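Print | E-mail

Godell roll-call voting system for assemblies and standing committees

By Áine Mac Carthaigh
Sat 11 April

The Godell is a wired voting system for bodies that record the vote of each delegation by name. It is made by Grirer and is supplied as a base unit, a set of delegate stations and a display feed for the chamber screens. The current version handles up to 107 delegations in one room. It replaces the earlier model, which could not record an abstention separately from a delegation that was present and did not vote.

Each station has buttons for yes, no and abstain, plus a smaller recessed button for a point of order. The vote buttons are dead until the chair opens the vote. A delegation may change its vote as often as it likes while the vote is open, and only the last press is kept. When the chair locks the result, the base unit writes the record to two memory cards and sends the tally to the screens.
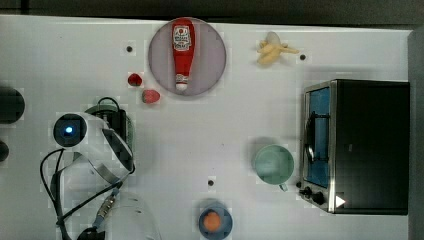
Kourosh Abbasi asked whether a delegation that had pressed the wrong button could have its vote put right after the lock. The answer is no. The locked tally stands as the recorded vote, and a statement of intended vote is entered by the secretariat as a note beneath it. The note prints with the record but does not alter the totals. Most rules of procedure work this way already and the system follows them.

Types of vote

The base unit comes with the common forms of vote loaded. These are recorded vote, non-recorded vote (totals only, no names kept), separate vote on a paragraph, vote on an amendment, and procedural motion. The majority needed is set for each item: simple majority of those present and voting, two thirds of those present and voting, or a majority of the full membership. Abstentions are left out of the "present and voting" figure unless the secretariat changes the setting, which needs the supervisor key.

Secret ballots for elections are not supported. The stations are wired by seat, and the maker does not claim that a vote cast on one can be hidden from the person running the base unit. Bodies that elect officers by secret ballot should keep their paper and boxes.

Seating and country names

Seat order is loaded from a plain text list. The names on the screens can be shown in English alphabetical order, in the order of any second language, or starting from a letter drawn by lot. Long official names are cut at the width of the display panel unless a short form is entered, and secretariats are advised to agree short forms with the delegations before the session opens. Observers can be given a station with the vote buttons disabled. The point of order button on an observer station is off by default.

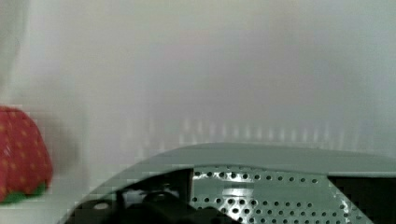 Red soft strawberry with green fabric leaves

Absences and loss of voting rights

A delegation that has not registered by card is shown as absent. If a member has lost its vote, for arrears or any other reason, its station is marked on the base unit and will not accept a press. The printed record shows a dash against the name. Restoring the vote takes effect from the next item, never during an open vote.

Cabling

Stations are joined in chains of up to 13. A break in the cable drops every station beyond it, and the base unit then refuses to lock the vote until the chair has been told and has confirmed. Cable runs between the base unit and the first station should be kept away from lighting dimmers. Wireless stations are not offered for this model.

Interpretation equipment from other makers can share the trunking. The Trelov channel selector fits the same desk cut-out, and a blanking plate is supplied where it is not used.

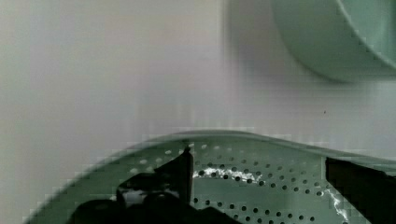

Perforated colander in pale mint green

Supply and servicing

Fitzgerald handles installation and yearly inspection. The system may be bought outright or hired by the session, with a minimum hire of nine days including set-up. Replacement stations are held in stock. Firmware issued in February corrected a fault in which a vote on an amendment carried its title over to the main text on the printed record. Units delivered before then should be updated before use.

Print | E-mail

Comments

Fergal Egan
We hired the older model for our regional assembly. Does the seat list from that one load into the Godell or does it need typing in again?

Áine Mac Carthaigh
It loads, but the short forms are lost. Those have to be entered again.

Châu Doãn
Would like to see explanation of vote handled somewhere. At present our secretariat keeps the speakers' list for explanations on a separate sheet and it never matches the order on the screen.

Cathal Mac Carthaigh
The dash for a suspended vote looks very like the mark for absent on our printer. We had a query from a delegation over it and had to issue a corrected page.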